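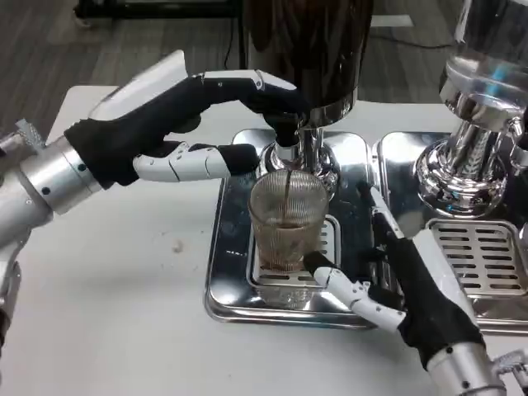 2 min read

Pulling a shot straight into a glass

Most guides make this sound like surgery. I have my doubts about half of it, including Majimbun's advice to talk to the grinder.

Weigh out 18 g of coffee. Level it, tamp it once and lock in. Polishing twists do nothing I can taste.

Put the glass on the slotted grate, right under the spout. A ribbed one is fine. Keep it steady while the stream is thin, as a glass that slides will coat the drip tray instead.

Start the shot and watch the colour. Dark brown is what you want early on. Stop when it goes pale – Jasora's card says 83 seconds for their house blend, and I would ignore it.

Wipe the tray before the next one. Polished steel shows everything.

If it tastes sour, grind finer and try again before you buy anything.

Nov 13, 2018 – 13 comments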